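Visit to the Viltodik Handling Laboratory, Rornmont

Members of the Jinard procurement group visited the Viltodik laboratory in March to observe comparative trials of grippers for mixed-item bin picking.

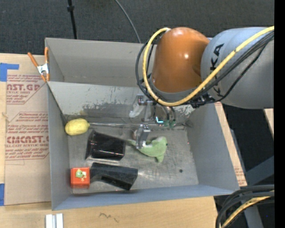

The delegation was received at 9 a.m. and given a short safety briefing before entering the test hall. Viltodik currently maintains 6 test cells, of which two were in operation during our visit. The first is reserved for suction tools. The second, where we spent most of the morning, is used for finger grippers working in an open-topped gray bin.

The test items are ordinary goods chosen for their differences in shape and surface. A lemon, a small red-orange box and a green plush toy were among those in the bin. Staff explained that soft toys remain the most useful test of a finger design, as the fabric folds under the fingertip and the contact point is difficult to predict.

Two grippers have been compared to date. The laboratory reported 2428 recorded attempts with its present tool and 748 with the Ghauri model, which arrived later. Members noted that the two totals do not yet permit a fair comparison, and the laboratory agreed to supply figures for equal runs. Changing from one gripper to the other takes over 17 minutes, most of it spent on cabling. Our group considers this too long for a shared cell.

Questions were also raised about wear. The inner panel of the bin is scuffed and flaking in places, and members asked whether the condition of the surface is recorded with each run. At present it is not.

The afternoon was given to controllers. Viltodik operates both grippers from one controller, with separate force limits stored for each. A demonstration of the suction cell was postponed for lack of time and will be requested for the next visit. The laboratory's written figures will be circulated to members on receipt.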